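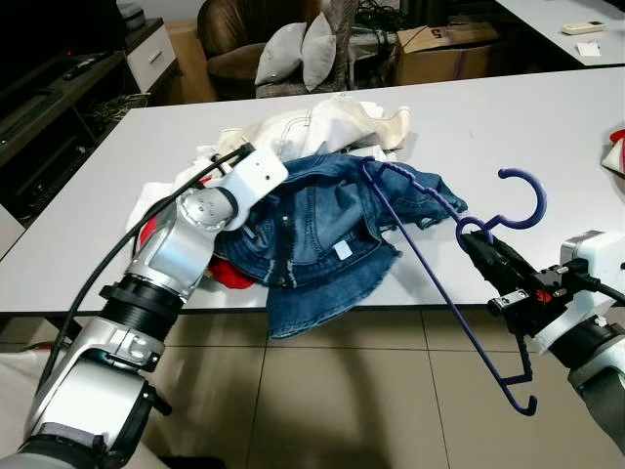 Denim jacket and the purple hanger, sorting table

> Are we still taking jackets for the Tekusbridge swap? And does anyone
> know what became of the hangers? Last time I ended up folding
> everything and it all looked so sad on the tables.

Yes please, bring jackets! We can never have too many, and denim goes faster than anything else (the more worn-in the better, if you ask the teenagers). The one on the table has a chest pocket with a flap, metal buttons and those frayed hems everyone seems to want now, so I don't expect it to hang around long. There's a cream-white piece bunched up behind it and something red underneath that I haven't placed yet – tops, maybe, we'll see when we get down to it.

As for hangers, Mavis on the corner let us have 200 of them in November, and we've used up all but 55. Plastic is fine. For heavy jackets, do up the top button once it's on the hanger, or the whole thing slides off one shoulder by lunchtime. I learned that one picking coats up off the floor all morning!

Drop-off is from 2 in the afternoon, side door as usual, and thank you all so much for the bags already in the hall.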